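I've wanted a machine to unpack my shopping since I first owned a kitchen, so when Kenna MacLeish invited me to see Hirka — 12th January, sleet, terrible coffee — I practically ran.

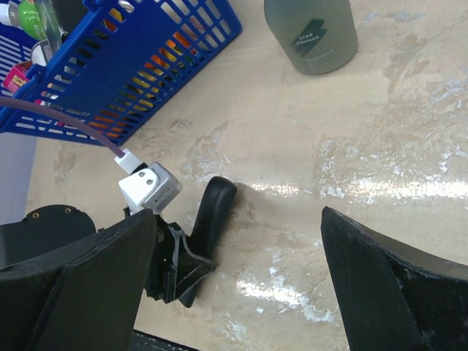 My own record for a full bag is 75 seconds, and I'm smug about it. Kenna says Hirka has had 1,000 practice goes since August and she still wouldn't let it near her eggs. Shampoo, fine! Soft packets, ask her again in a year. I'd take one tomorrow anyway, eggs and all.

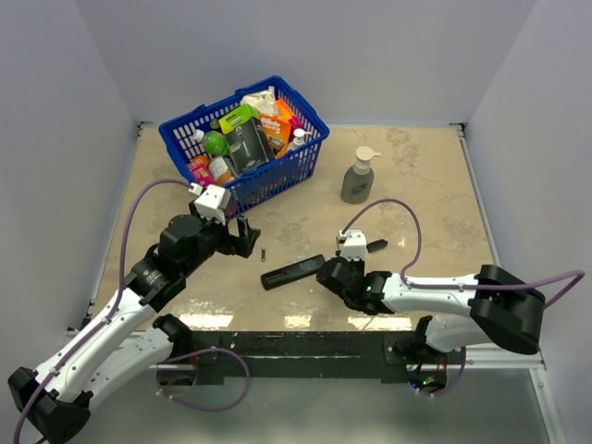
Two arms, one packed blue basket and a pump bottle.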